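Wanted: people who sleep badly and don't believe in sleep gadgets

Prandero is looking for 200 adults to try out a bedside sound device called Losonum for two months. The maker says it helps you fall asleep sooner. We have read the maker's brochure twice and remain unconvinced, which is why we would like to hear from people who are hard to please.

We don't sell the thing and we get no bonus if you like it. Vemton supplied the devices and has agreed in writing that we publish whatever we find, including nothing at all.

Who can apply

You are 18 or older, you sleep at home most nights, and you lie awake more often than you'd like. Shift workers are welcome. If you already swear by a sleep app, please sit this one out. The same goes for anyone taking part in another sleep study.

What you do

Keep a paper diary every morning. It takes two minutes. Half of you will get a device that plays the real program and half will get one that plays plain hiss, and you won't be told which. Come in once at the start and once at the end to talk with Chutima Siriwan. Bring the diary and the device, with its cord.
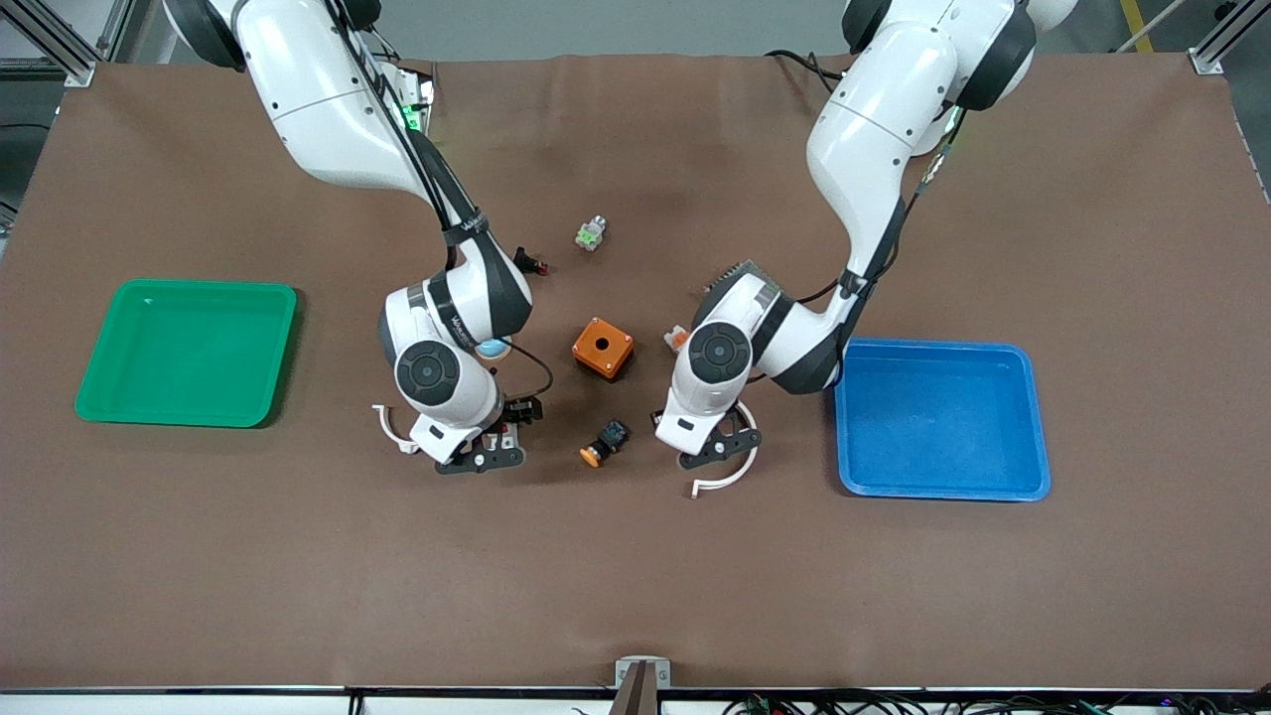
What you get

$200, paid after the second visit. No free gadget, no coaching, no promise of better sleep. If you drop out halfway we pay half.

How to apply

Write to Asmaa Lamrani at the Prandero front desk by Mar 1, 2020. Tell us how you sleep and what you've tried that didn't work. Please don't send medical records.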